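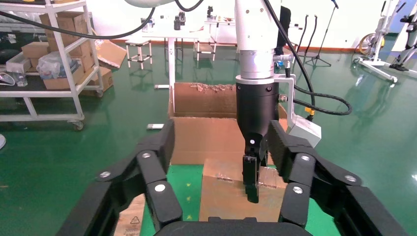
Figure 1. Small taped carton in front of the open box, packing area.

Home Courses Projects Reports Contact
Student Projects > Packaging and Logistics > Term Reports > Box Reuse

Does Reusing Boxes Save Anything? A Look at Secondhand Cartons in Small-Item Packing

Background

Our course partner, Oltholm, ships small replacement parts to repair shops. The company's waste plan says that by 2032 every outgoing order will travel in a carton that has already been used at least once. We were asked to find out how the packing step should change to get there. After a term of work we are less sure than the plan is that it should change this way at all.

The plan leans on a claim from the Wernach packing guide, which says a brown corrugated box can make up to six trips "without meaningful loss of performance." We looked for the test behind that sentence and did not find one. The guide gives no box size, no load and no definition of meaningful.

What we packed

We used a nested setup. A small carton, closed with clear tape, goes inside a larger open box, and the gap is filled with paper. The larger boxes came from Oltholm's receiving area and had all been opened before we got them. We did not choose the nice ones. The box in Figure 1 is fairly typical of the lot: the top edge of the raised back flap is torn and ragged, and the inner walls are light tan.

We packed 47 sets in total, most of them on Thursday afternoons when the floor was free. For each set we noted the state of the flaps, the amount of tape used and whether the top closed flat. Sets were then stacked overnight and checked the next morning.

What we found

Flaps were the weak point. Walls held up much better than we expected, and only a few boxes bulged at the sides after stacking. The flaps, on the other hand, tear wherever the old tape was pulled off, and a torn flap does not meet its neighbor in a straight line. The packer then adds a second strip, and often a third across the corner. On the worst boxes we used so much tape that calling the result a saving seems generous.

We tried two tapes. Primex clear tape held well on clean board and poorly on board where the top paper layer had already come away. Tzanetos paper tape did better on the rough spots but was slower to apply, and it has to be cut cleanly or the end lifts. Neither one fixed a ragged edge. Oltholm's plan counts cardboard only, so extra tape does not show up anywhere in its figures. We think it should.

The recycling symbol also caused some confusion. Several people in our group took the triangle printed on a flap as a sign that the box was suitable for reuse. It says nothing of the kind. Fiber can be recycled from a box that is no longer fit to carry anything.

Loose bits were a smaller problem. Torn flaps shed scraps, and these ended up on the floor or inside the box with the order. Sweeping between batches helped, but it added time we had not planned for.

Limits

One stacking test in one room is not shipping. Nothing we packed went on a truck, was dropped or got rained on. We also had no record of how many trips each box had made before it reached us, so we can neither support nor reject the six-trip claim. Our tape notes were kept by different people, and "one strip" did not always mean the same length.

Suggestions

Sort boxes by flap condition before they reach the packing area – wall condition can wait. Send anything with a tear along the closing edge straight to recycling. Weigh the tape used each month and report it next to the cardboard number. And ask Wernach for the test data before printing the six-trip figure in another document.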